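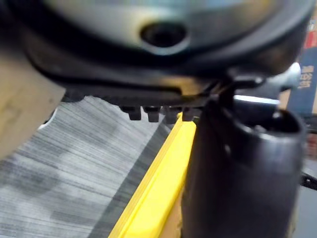 My garage tips for teaching an arm by hand (and by remote)

I get asked a lot how I get decent demonstrations out of a secondhand arm on a workbench, so I'm putting my habits on one page. Some of these came from Liesl Haslinger, who teaches an evening class over in Flundwood, and the rest came from me dropping things.

Clear your path before you clear your bench. I used to tidy the whole table and then find the arm's elbow wanted to go exactly where I'd hung the extension cord. Now I push the arm through the whole move by hand first, slowly, with nothing recording. If my wrist gets twisted doing it, the arm is going to have a bad time too.

Tall hollow things like tubes and cups are easiest if you come at them from the side and a bit low. Come from straight above and you'll clip the rim, and then you get to pick it up off the floor (ask me about my garage drain!). Also look at your wrist camera view before you start, and not only the arm. A cup that seems small from your stool can fill up half the picture once the gripper is close, and if you're steering by remote you suddenly can't see what's behind it.

Anything that runs in a straight line is your friend. A rail, a ruler, a bit of trim, whatever. I line up my approach with it and my hands get a lot steadier. A bright one is best, yellow if you've got it, because I can find it on a grubby little screen without squinting.

Put something with some grip to it under your parts. I use old carpet offcuts. They do shed, so vacuum first.

Now, hand guiding versus the remote. I like hand guiding for anything with a push or a twist in it, like seating a lid, and the remote for plain picking and placing. With the remote I turn the speed down to 18 percent and leave it there. It feels silly for the first 2 minutes and then you stop noticing. My controller is a Ketine with a sticky left thumbstick, and a drop of contact cleaner fixes it for a month or so.

Keep your own hands out of the view if you're steering by remote. I know you want to nudge the thing that last quarter inch. Stop, throw that run out, do it over.

Do your runs in short batches. I did 240 in one weekend last November and the last bunch were garbage, all jerky and hurried, and I had to go through and delete them one at a time. These days I do 19, get a coffee, move the parts a little, and go again. Moving the parts matters! If the cup always starts in the same spot, that's the only spot the arm will ever be any good at.

Pausing is fine, but pause somewhere sensible. Hovering right over the part while you scratch your nose teaches it to hover there — mine did this for weeks. I start and stop every run from the same parked position, up high, fingers open.

Last one. Wipe the camera lens with a glasses cloth before each session, and check the cable still has slack when the wrist is turned all the way over. I've replaced that cable twice now and the second one was not cheap.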